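本章按 2025年7月13日 装在 Welbridge 门店里的版本写成。后续升级若改了菜单,以屏幕上看到的为准,不必以厂商的更新说明为准,两者对不上的情况我们遇到过不止一次。

# 第四章 首次建库:库位、标签与盘点

本章讲怎样把 Rultelell 库存软件从空白状态设到能用,配套硬件是 Varela 手持扫码枪和 Dullix 热敏标签机。厂商的宣传页说整个过程“开箱即用”。开箱之后能用的只有电源指示灯,其余都要自己设。

读者应当已经完成第三章的网络与账户设置。没完成的请先回去,软件允许你跳过账户直接建库,跳过之后所有记录都挂在“默认用户”名下,以后改不回来。

## 4.1 开始之前

手边需要:

- 一台能登录 Rultelell 后台的电脑(平板也能登录,但批量导入的按钮在平板上不显示)
- Varela 扫码枪,充满电
- Dullix 标签机和一卷空白标签纸
- 现有的商品清单,纸质或表格均可
- 一支铅笔

铅笔用来在贴标签之前先写库位号。很多人嫌这一步多余,后来撕标签的也是这些人。

> **注意**
> 扫码枪第一次充电,指示灯变绿并不表示已充满,只表示进入了慢充。说明书上没写。请让它多充一会儿,最好过夜。

### 关于“智能识别”

安装向导会在第一屏询问是否启用“智能品类识别”。我们建议关闭。

开启之后,软件会根据商品名称猜品类,把“柠檬味洗洁精”归入饮料,把“茶几清洁布”归入茶叶。厂商的回答是“会随使用逐渐学习”。Welbridge 门店用到现在,没看出它学到了什么。也许品类很少的店能用,我们没有试过,不敢替它担保。

## 4.2 建立仓库与区域

软件把位置分成三层:仓库、区域、库位。三层都必须填,哪怕你只有一间屋子。

1. 登录后台,点左侧“位置管理”。
2. 点“新建仓库”,输入名称。名称以后可以改,编号不可以。编号框里自动填好的那一串字符又长又难念,建议删掉,换成两位字母。
3. 保存。页面会跳回首页,看上去像没保存成功。请不要再建一次,先刷新。
4. 进入刚建好的仓库,点“新建区域”。前场、后场、冷柜各建一个,没有冷柜就不建。
5. “区域属性”里有一项“是否参与自动补货”。先选“否”。

第 5 步选“否”的理由在 4.7 节。现在只需要知道,选“是”之后系统会按它自己的算法开补货单,而库里这时一件货都没有,它会认为什么都缺。

**注意:**区域名称里不要用斜杠。软件接受斜杠,导出表格时却会把斜杠后面的内容当成下一列。

## 4.3 划分库位

这是整章里最值得花时间的一步,也是厂商培训视频里一带而过的一步。视频的建议是“一个货架一个库位,简单明了”。简单是简单,找东西的时候就不明了了。

我们的做法是按格子分。凡是有竖隔板隔开的地方,左右各算一个库位;凡是有横层板的地方,上下各算一个。多出来的编号不要钱,标签纸也用不了几张。

编号规则如下:

| 段 | 含义 | 写法 |
|---|---|---|
| 第一段 | 区域 | 一个字母 |
| 第二段 | 架号 | 两位数字 |
| 第三段 | 层 | 自下而上,一位数字 |
| 第四段 | 格 | 自左而右,一位数字 |

层号自下而上这一点请务必统一。软件的示意图是自上而下画的,照它来也行,但以后在架顶加一层,全部编号就要重排。

操作步骤:

1. 先用铅笔在纸上给每个架子画草图,标出隔板。
2. 站到取货人平时站的位置,从那里定左右。架子两面都能取货的,选一面定死,并在架子侧板上写明“正面”。
3. 只给架子内部编号。架子后面、旁边和顶上的空处一律不编号。
4. 在后台点“批量生成库位”,填入各段的起止数字。
5. 生成后抽查几个。批量生成有时会多出一层“0”,手动删掉即可。

第 3 步经常有人不同意,觉得架子后面明明也放得下东西。放得下和找得到是两回事。以下面这种浅蓝色开放式小格架为例,左右两格各给一个编号就够了;立在架子后方的瓶子不在任何一格里,要么挪进格子,要么另设位置,总之不能算作架上的货。

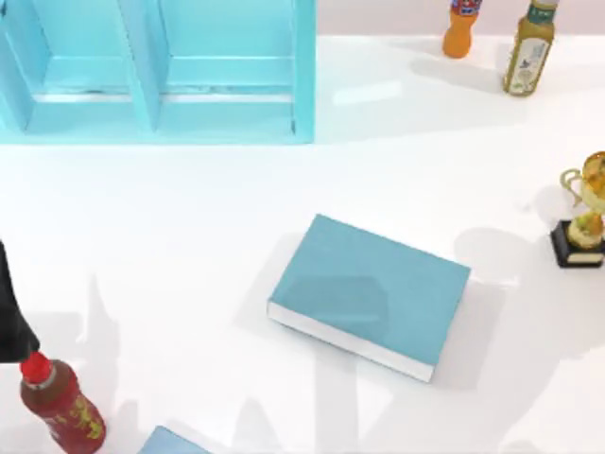

## 4.4 打印和粘贴库位标签

Dullix 标签机的驱动装好之后,打印的第一张标签通常是歪的。厂商称之为“首张校准”。如果第二张、第三张还是歪的,那就是纸没装正,与校准无关。

1. 打开标签机上盖,把纸卷放入,光面朝上。
2. 把纸从导槽中间穿出,两侧卡片推到刚好碰到纸边。推得太紧纸会走不动,推得太松字会偏。
3. 合盖,长按走纸键,直到它吐出一张空白标签后停下。
4. 在后台“标签模板”里选“库位-小”,宽度设为 40 毫米。
5. 先打印一张,用扫码枪扫一下。
6. 扫得出来,再打印其余的。

第 4 步里的 40 毫米是我们反复试出来的。模板默认值更宽,打出来很气派,贴在层板前沿上会有一截悬在外面,迟早被人蹭掉。“自动适应宽度”这个选项请不要勾,它适应的是纸,不适应你的架子。

粘贴前把层板前沿擦干净,晾干。贴好后用手指从中间往两边压。层板前沿太窄贴不住的,可以贴在该格正下方的侧面,但同一个架子上的做法必须一致。

> **小心**
> 热敏标签怕热,也怕强光。靠窗和靠近加热设备的标签会慢慢变黑或变淡。Dullix 的包装上印着“持久清晰”,没有写持久是多久。请把这些位置记下来,每次盘点顺手检查,看不清就换。

### 标签扫不出来时

依次检查:

- 扫码枪的镜片脏不脏。
- 标签表面有没有贴透明胶带。胶带反光,扫码枪受不了。不少人出于好意给标签加了一层“保护”。
- 打印浓度是否过高。浓度调高看着更黑,细条之间会糊在一起。建议保持在中间档。
- 扫码枪是否还连着别的设备。Varela 会优先连接上一次配对过的设备,哪怕那台设备已经关机。

四项都没问题还是扫不出来,换一支枪再试。换枪之后能扫的,原来那支送修;两支都不行的,重打标签。

## 4.5 导入商品

商品可以一件一件录,也可以用表格批量导入。厂商推荐批量导入,我们也推荐,只是要先把他们的模板改一改。

1. 在“商品管理”里下载空白模板。
2. 删掉第二行的示范数据。不删的话,它会作为一件真实商品进入你的库存。
3. 条码一列整列设为“文本”格式,然后再粘贴条码。顺序反了,长条码的末几位会变成零,而软件导入时一句提示也没有。
4. “单位”一列只填一种写法。“瓶”和“支”在软件里是两种单位,不会自动换算。
5. 单个文件不要超过 540 行。
6. 上传,等待。

说到第 5 步:界面上写的是“支持海量数据一次导入”。Welbridge 门店的清单一共 1,904 行,第一次整份上传,进度条走到头,显示“成功”,库里却少了一截。后来拆成几份,每份不超过 540 行,就没有再丢过。我们问过厂商上限到底是多少,得到的答复是“取决于网络环境”。在得到更具体的说法之前,请照 540 行拆。

导入后必须核对总行数:

1. 打开“商品列表”,看页脚的总数。
2. 与表格的行数比较,标题行不计。
3. 不一致时点“导入日志”,按“失败”筛选。
4. 日志里也找不到的,用商品编码排序,人工找断档。

**注意:**“撤销本次导入”按钮只撤销商品,不撤销同时新建的品类和单位。撤销之后再导一遍,会得到两套同名品类。两套品类长得一模一样,要点进去看编号才能区分。

## 4.6 第一次盘点

建好库位、贴好标签、导完商品,数量仍然全是零。现在要把实物数进去。

请先定一个不收货也不出货的时段。软件声称支持“营业中动态盘点”,意思是它会把盘点期间卖掉的数量自动扣减。扣减确实会发生,只是有时按盘点前扣,有时按盘点后扣,规律我们没找出来。第一次盘点关系到以后所有的账,不值得拿来验证这个功能。

1. 在后台新建盘点单,类型选“全盘”。
2. 勾选“隐藏账面数量”。看得见账面数的人,数出来的结果总是和账面数很接近。
3. 拿起扫码枪,选择该盘点单。
4. 扫库位标签,听到短音。
5. 扫该库位里的第一种商品,输入数量,按确认。
6. 同一库位里还有别的商品,接着扫。
7. 该库位数完,再扫一次库位标签收尾,听到长音。
8. 换下一个库位。

第 7 步不能省。漏扫一次,后面那个库位里的货会全部记到前一个库位名下。扫码枪的屏幕顶部会显示当前库位,字很小,数之前看一眼。

空库位也要扫,扫完直接收尾,数量留空。跳过的库位在系统里显示为“未盘”,和“为空”不是一回事,盘点单会因此无法提交。

拆开的整箱按散件数。没有拆封的整箱,箱上印的数量可以采信,前提是封条完好;封条有二次粘贴痕迹的,打开数。

### 差异复核

提交之前,系统会列出“异常项”。它判断异常的标准没有公开,从结果看,大概是数量特别大或者特别小的都算。第一次盘点没有历史数据可比,这张表参考价值有限,但也不要整张跳过。

我们另有一个笨办法:从全部库位里随意挑几个,换一个人重新数,不看前一个人的结果。两次一致就提交;有一个不一致,那一整架重数。Welbridge 门店首次盘点时,复核翻出来一条数量为 177 的记录,对应的商品实际只有一件,177 是条码的末三位,输入数量时误扫了条码。系统的异常表没有列出它。

要防止这种错误,可以在扫码枪的“设置—输入”里打开“数量框禁止扫码”。这一项默认是关闭的。

## 4.7 自动补货:先别开

自动补货是 Rultelell 宣传得最多的功能,也是我们收到疑问最多的功能。它的原理是按过去的出货速度推算将来的需求。第一次建库之后,过去的出货速度是零,或者只有几天的数据,推算结果没有意义。

建议的顺序:

1. 前期只用“低于下限提醒”,下限由人填。
2. 积累一段时间的出货记录之后,挑一个品种单一、销量平稳的区域,把“是否参与自动补货”改为“是”。
3. 补货单设为“需人工确认”。
4. 每次确认时把系统建议数与自己的判断都记下来。
5. 两者长期接近,再考虑扩大到其他区域。

第 3 步的选项藏在“高级设置”最下面,默认是“自动发送给供应商”。改之前请确认供应商一栏是空的,或者干脆先不填。

遇到节庆、促销和换季,系统不会预先知道。五月的长假之后,它会把假期里的高销量当作常态,连着开几张偏大的补货单。手动调低即可,不要去改它的“灵敏度”。我们把灵敏度从低到高都试过一遍,能看出的区别只有提醒邮件的多少。

## 4.8 备份

后台首页右上角有一朵绿色的云,鼠标移上去显示“数据已安全备份”。这句话的含义是数据在厂商的服务器上有一份。它不包含标签模板、扫码枪设置和库位草图。

本地备份步骤:

1. “系统—导出”,依次导出位置、商品、库存三张表。
2. 用表格软件打开每一张,确认不是空文件。
3. 标签模板单独导出,格式选“模板包”。
4. 扫码枪设置无法导出,请把各页设置抄在本手册附录的空白表里。
5. 文件名写上日期,存到另一台设备。

第 2 步看起来多余。导出时若登录已经超时,软件照样会生成文件,大小正常,里面只有表头。

还原功能只能整库覆盖,不能单独恢复某张表。还原之前先再做一次备份,哪怕当前数据是坏的。

## 4.9 本章完成后的检查

下列各项都打上勾,再进入第五章:

- [ ] 每个库位都有标签,且能用扫码枪扫出
- [ ] 每个架子都标明了正面
- [ ] 商品总数与清单行数一致
- [ ] 没有重复的品类和单位
- [ ] 盘点单状态为“已提交”,没有“未盘”库位
- [ ] “数量框禁止扫码”已打开
- [ ] 自动补货处于关闭状态
- [ ] 本地备份打开看过

第五章讲收货与退货。收货流程要用到库位编号,编号若还打算改,请在翻页之前改完。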